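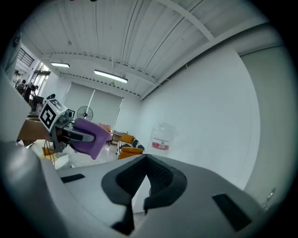
# Minska workshop: room and fittings

The Minska unit is a single open room under a metal roof. Siwan Morris keeps the fittings record and Huw Howells does the electrical checks. Notes were last revised on 20 February 2025. Sheet numbers refer to the paper binder by the door.

**Ceiling, sheet 3.** Long corrugated metal panels, white, carried on a white steel beam. The panels were repainted in January with the same low-sheen white as the walls. Drips on the floor paint have been scraped off.

**Lighting.** Fluorescent tubes, one fitting shorter than the other. Both were lit at the time of the photo. Spare tubes are stored flat, order code 1364.

**Back window.** Pale gray roller blinds. Replacement fabric comes on a roll 178 cm wide and is trimmed on site. Clean with a dry brush only.

**Fan.** Black standing model, round grille, kept in front of the window. Huw sets the timer to 60 minutes. Wipe the grille before moving it.

**Seating.** Sofa with two mustard-orange cushions and one in black-and-white stripes. The striped cover is from Bamum and the orange ones are from Sekevby. Covers come off for washing; wash the stripes separately.

**Cloths.** Purple, soft, used for dusting the low shelf unit and the sofa legs. Fold after use and return to the shelf. Rhun Hopkin orders new ones when the edges fray.

Corrections to the sheet numbers go to Siwan Morris.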